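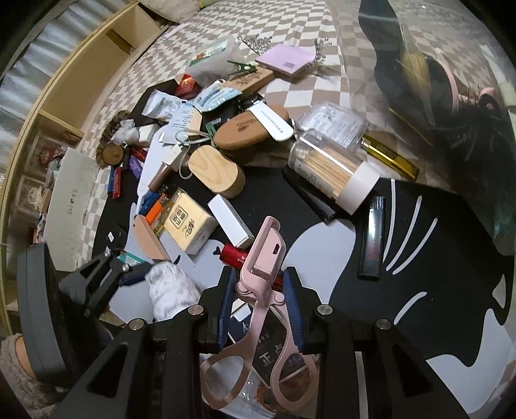
Pink eyelash curler, black tabletop with cat-face pattern.

Call for Advance Readers: Crime and Suspense List

Drernside Press is recruiting 12 advance readers for its crime and suspense list. Readers receive unedited manuscripts and return a structured report on each.

Scope of work
Each reader is assigned 5 manuscripts between August and the end of the season. Files are supplied as EPUB or PDF. Reports have a maximum length of 1000 words and cover plot consistency, timeline errors, point of view, and the chapter at which the reader identified the culprit. Line edits are not required.
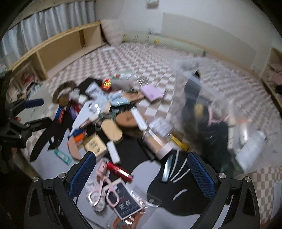 Room with low wooden shelf, white curtains and checkered floor mat.

Requirements
Applicants must be 18 or older and read English fluently. Published authors with a crime title under contract elsewhere are not eligible. Readers sign a confidentiality agreement before the first file is released. Reviews may not be posted until the publication date.

Payment
$169 per accepted report, paid by bank transfer.

To apply
Send a one-page sample report on any published crime novel to Kirstin Carnegie, Reader Program. Questions about file formats go to Gaurav Dubey. Quote reference Fimix in the subject line.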